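4.2 Path wear and walker behaviour on the Skengate route

The Skengate path climbs from the car park at Weltitton to the upper tarn and is walked in both directions throughout the year. We divided it into 64 sections of equal length, numbered from the bottom. Each section was visited twice, and on each visit we measured the width of bare ground, the depth of the main tread below the turf on either side, and the number of side paths leaving it. The method follows that set out in Section 3, except that depth was taken at the deepest point instead of the midpoint, as the tread in the lower wood is often covered by leaf litter.

The bare ground was widest where the path crosses the peat between sections 20 and 31. Walkers here leave the main tread to avoid standing water and start new lines on the uphill side. On the stony ground above section 40 the path was narrow and changed little between visits. Depth showed a different pattern. The deepest tread was found on the short, steep pitches below the wall, where runoff follows the path and carries away the finer soil.

We also spoke to 166 walkers at the upper gate. They were asked where they had left the path, if at all, and why. Most gave wet ground as the reason. A smaller group said that they had stepped aside to let others pass, or had followed what they took to be the main route. This last answer was common among people who had not walked the path before, and it came up mostly in connection with the fork at Ceten, where the older line is now the fainter of the two. Several walkers had turned back at the fork and then rejoined the path higher up.

Clothing and footwear were recorded in three groups, following Ehlers. Walkers in light shoes were more likely to report leaving the path on the peat than those in boots, but the difference was small and we place little weight on it. Outer layers were noted only as long-sleeved or short-sleeved.
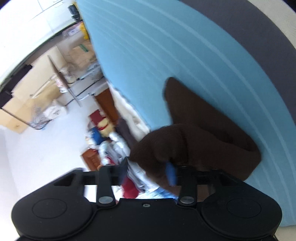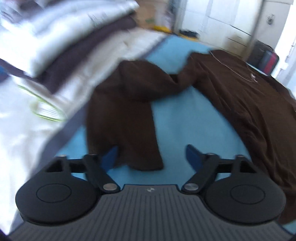 Figure 3. Dark brown fabric on a light blue surface, two views.

The interviews were held in dry weather and probably understate how often people leave the path. The visit of 22 February 2023 came after heavy rain, and on that day the two widest sections could not be measured to their full extent. They are left out of the averages for width but kept for depth. Rainer Ehlers repeated the measurements at the Frerichs footbridge a week later and found no change in the tread there, although one of the side paths had been blocked with brushwood.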